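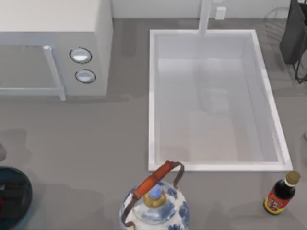

The simulated kitchen from directly overhead, with the jar, the soy sauce and the sink.

4 min read

I've been putting off writing up the kitchen set because I keep changing my mind about it. Fabian Widmer wants me to say it's going well. It's going, anyway.

The plan as of October was simple enough. We sit people down at a desk, they steer the arm through a rendered kitchen, and every run gets saved as an example for the policy to copy. Move the jar, move the bottle, turn a knob on the microwave. The target was 2000 runs. We have 700, and 170 of those I'd throw out tomorrow if it were only up to me: someone lets go too early, someone parks the arm and goes to answer a message, someone does the right task with the wrong instruction attached.

Fabian's answer is that a big enough pile drowns out the bad ones. Maybe. I've heard that about every pile I've ever worked on. Our bad runs aren't random, though. They bunch up on the jar, which has a thin bail handle with an orange-red grip lying across it at a slant. Half our operators go for the grip and half go for the lid knob. A model that learns from both is going to aim at some spot in between, and I don't see how another thousand runs with the same split fixes it.

My other complaint is with the kitchen. It's so clean! Gray counter, soft shadows, big gaps between things. There's a whole stretch between the microwave and the bowl with nothing on it. My own counter hasn't looked like that since I moved in. Jianhua Qiu, who built the layouts in Stulura, says clutter comes later and we should get the easy version working first. Fair, but I was at Ivberg when we said the same thing about drawers, and later never came.

So last week I asked for a small test. Take 30 runs, all the same jar task, all from one careful operator, all going for the grip. Train on those alone and compare with the full jar set. Jianhua thinks the small set will do worse once the jar gets shifted. Fabian thinks it's a waste of an afternoon. I think it's the first thing we've done on Mellisar that could tell us we're wrong, and I'd like to have that before we pay for the other 1300.

I also want the instructions rewritten. "Pick up the jar" doesn't say by what, and I can't blame people for guessing.

Results when I have them. If the full set wins I'll post that too, with some grumbling.

March 26, 2022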